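About Grudus

Video and moving image, Rirkcombe

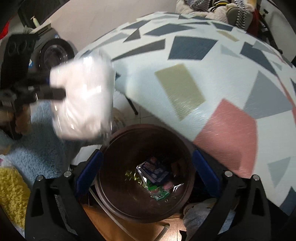
A few wrappers at the bottom of the bin.

Grudus is a gallery for artists' film and video on the ground floor of what used to be the Rotich shoe shop in Rirkcombe. The name over the door still says Rotich, in tiles, and the council would like it to stay. We get one or two people a month asking after school shoes. Some of them sit down and watch something.

We show four exhibitions a year, one at a time, and each of them is a single work. People sometimes find this a bit mean of us. Our view is that a film lasting three quarters of an hour has already asked a good deal of you, and that it is rude to put another one on in the next room with the sound leaking through the wall. We also only have the one room.

How it began

Sabine Teuber had spent years installing other people's projectors in museums, usually up a ladder and usually the night before the opening. Victor Ondieki was teaching editing at the college in Surncombe and had a cupboard full of student tapes that he couldn't bring himself to throw out. They met at a screening where the sound failed. Sabine mended it, Victor held the torch, and the artist thanked the caretaker.

The first Grudus show was in February, which we don't recommend. It was a two-screen piece of a woman reading her late father's bus timetables aloud, and the heating broke on the opening night. The visitors' book from that week has 57 names in it and a drawing of a penguin.

What we show

Mostly work made for a gallery wall or a monitor, by artists at any stage, from anywhere. We are fond of films in which people are asked to do a simple thing and then do it in their own way: hum, fold a sheet, give directions to the station. We have a weakness for very long shots of water and are trying to ration ourselves. We don't show adverts, showreels or anything described to us as content.

Every artist gets a fee of £1,000, paid before the opening. We mention the figure here to save everyone an awkward email.

The seats

There are proper seats, with backs. Sabine feels strongly about the gallery bench, having sat on most of them, and ours came out of a chapel in Surncombe when it was turned into flats. They creak. Artists working with silence are warned about this in writing.

Start times are chalked on the board by the door, so you can come in at the beginning if you are the sort of person who minds. Victor minds. Sabine has always preferred to walk in halfway through and work it out.

The library

Upstairs is the tape and disc library, which grew out of Victor's cupboard and now holds 108 titles. You can watch any of them on the monitor by the window, free, with headphones. The catalogue is a card index, partly in Victor's handwriting, so it helps to ask. Nothing can be borrowed. We did try lending, and we would still quite like the second reel of the ferry film back.

Schools and groups

We run mornings for schools, in which the class watches one short film twice and then argues about it. Older groups can make a one-minute piece of their own and see it on the big screen by lunchtime. Teachers from Rirkcombe and Surncombe should ring Victor, who will talk for longer than you have planned for.

Sending us work

Send a link and a paragraph. Please don't send the whole of your thesis, or a drone. We watch everything to the end, both of us, in the same room, and reply within the season. If the answer is no, it will come from Sabine, who is kinder on paper.

Visiting

Open from 11am to 5pm while a show is on, and shut in between while we paint over the scuffs. Entry is free. The door sticks, so push it low down, near the letterbox.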